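Oiling a maple board -- mineral oil or something that cures?
Forum: Kitchen and Small Woodwork

wilmer_e
Posted 8 May 2020
I have a glued-up maple board, no finish on it yet, and I want to get it right the first time.
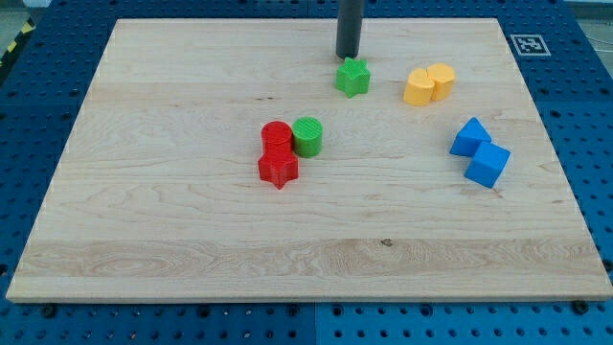 My last one was beech and I used drugstore mineral oil on it. It looked good for a week and then went chalky every time I washed it. I sanded this one to 220 and have a can of Wurkness board oil on the shelf, which the label says is tung oil with a thinner. Is that worth the wait, or should I go back to mineral oil and just do it more often?
-- Wilmer

breltotberg
Mineral oil. It never dries, it never goes bad, and when the board looks pale you wipe on more. Put on a heavy coat, leave it overnight, wipe it off, repeat for three nights. After that once a month.

dcastano
I disagree with the above. Mineral oil washes out with dish soap, and that sounds like what happened to the beech. Tung oil cures in the wood and stays there. I did a board with it last August and have only touched it up once. Thin coats, a day or two between, then leave it alone until the smell is gone. Mine took 15 days and I would have given it longer if I hadn't needed the board.

breltotberg
Fifteen days is not cured. Pure tung takes closer to a month. And if it's thinned you need to know what it's thinned with.

dcastano
It was citrus solvent and I used it for bread.

Itziar E.
Did you raise the grain before the last sanding? Wipe the board with a damp rag, let it dry, then go over it lightly with the 220 again. If you skip that it will feel fuzzy after the first wash no matter which oil you pick. Maple isn't the worst for it but it does it.

Also do both faces and all the edges the same. I only did the top of one and it cupped enough to rock on the counter.

wilmer_e
I did not raise the grain. I'll do that tonight. I see a small knot in the face of this one, does that need anything?

Itziar E.
If it's tight, no. Press on it with a thumbnail. If something moves, run thin CA glue into it and sand flush.

cuadros_c
I'd put that side down and cut on the other one.

breltotberg
Small knot, if it's tight leave it. I have one that's been cut on for years.

solvek
Nobody has mentioned wax. One part beeswax to four parts mineral oil, by weight, melted in a jar in a pan of water. It holds up to washing much better than plain oil. 200 grams of oil makes enough for roughly a year here with two boards. I used to buy the Ondier paste but it's the same thing in a smaller tin.

dcastano
Wax over cured tung is fine too. Wax first and then tung is not, it won't soak in.

wilmer_e
OK. I'm leaning toward the Wurkness since I already paid for it. I'll email them about the thinner first. If I don't hear back it gets mineral oil and Sølve's wax mix.

breltotberg
Lay the rags flat outside to dry if you go with the tung. Don't ball them up in the trash.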